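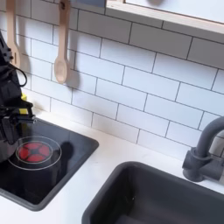
Two wooden spoons hang against the white tile backsplash of a toy kitchen.

Horness Adds Play Kitchens to Its Toy Lending Program

PALTNESS - The Horness toy library will begin lending play kitchens in June, the first large items in its collection. Families can keep a kitchen for up to 9 weeks at no charge.

The kitchens have a compact counter with a cooktop and a white subway-tile backsplash behind it. Wooden spoons are lent with each one. Other utensils can be borrowed separately from the small items shelf.

"Parents have asked us for kitchens more than anything else," said Roswitha Eberhard, who manages the lending program. "Most apartments in town don't have room to keep one for good, so a loan makes sense."

The library has 264 member families, up from 138 when it moved to the Vincze Building. Members can reserve a kitchen at the front desk or by phone. Pickup is by appointment, and borrowers should bring a second person to help with lifting. Delivery is available within Paltness and Anau for families without a car.

Kitchens should be wiped down before they are returned. Missing spoons can be replaced with any plain wooden spoon of a similar size.

The front desk opens at 9 a.m. Membership forms are available there.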